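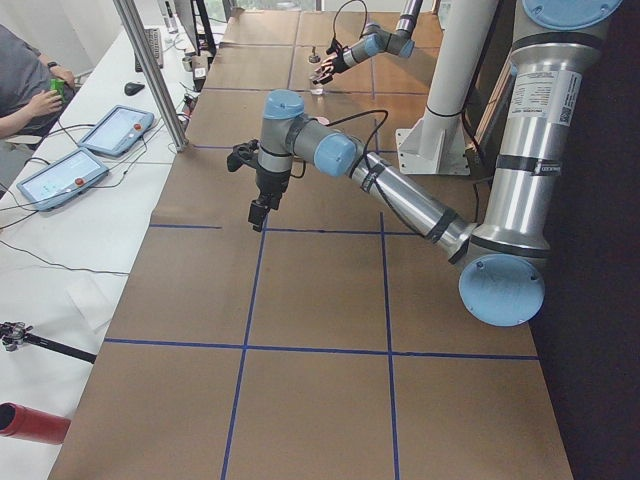

Figure 1. Work surface covered in cardboard and marked off with dark blue tape.

Projects > Food Science > Student Reports

We use cookies to remember your settings. Accept | Manage

Salt Loss in Home-Pickled Cabbage
Ljubica Kolev

My project looked at how much weight shredded cabbage loses when it is salted. I compared two kinds of salt, Corkier fine salt and Flalta coarse salt. Each batch started at 120 grams of cabbage with 2 grams of salt, mixed by hand and left in a bowl for 40 minutes.

The fine salt batch went down to 111 grams after draining. The coarse salt batch lost less – most of the grains were still whole at the end.

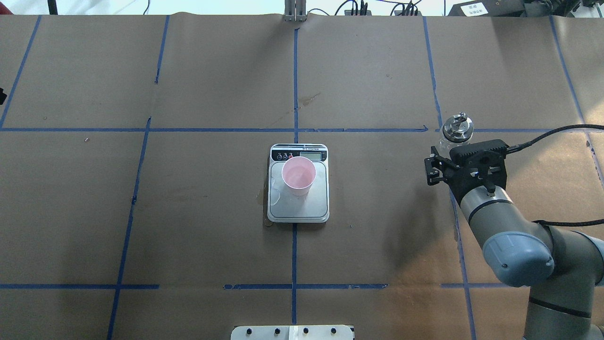
I drained each batch through the same strainer and did not squeeze it. Squeezing gives a bigger loss, but I could not do it with the same force every time. The Vukadinović recipe says to leave the cabbage overnight, so my times may be too short to compare with real pickling. Next time I would use cabbage from one head only.

Related reports
Bread Rise and Room Temperature
Kultunley Creek Water Hardness
Drying Apple Slices in February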